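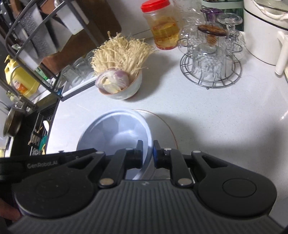
Enoki and half a shallot in the little white bowl, with the serving bowl and gold-rimmed plate in front.

Small bowls, big difference: getting set up for a quick noodle soup

If you only change one habit in the kitchen this year, make it this one – get everything into bowls before the hob goes on! I started doing it in April and I'm still a bit evangelical. A noodle soup cooks so fast that there's no time to go hunting for a shallot once the stock is bubbling.

Enoki mushrooms
Slice off the spongy root end, then pull the clump apart into small bunches with your fingers. Stand them stems down in a small, deep bowl and they stay tidy until you want them. They need barely a minute in hot stock, so they go in last.

Shallots
Halve them lengthways through the root and the layers hold together while you slice. Only need half? Leave the skin on the other piece, wrap it and use it within a day or two.

Stock
I allow 700 ml for two generous bowls. Bring it to a simmer with the sliced shallot and give it 13 minutes before the noodles go anywhere near it.

Jars of pickles
Always a clean, dry fork, never fingers (I know, I know). Wipe the rim before the lid goes back on, or it'll stick fast. If it already has, hold the lid under the hot tap for 40 seconds and try again with a rubber glove – works a treat on my old Busano jars.

Bowls and plates
Put a plate under every soup bowl. It catches drips, gives you somewhere to rest the spoon and makes carrying to the table so much easier. Anything with a gold rim should stay out of the microwave and is best washed by hand with a soft cloth.

Glasses
A wire rack on the worktop is lovely for glasses because the air gets all round them. Slip a folded tea towel underneath on washing-up days and swap it when it's soggy.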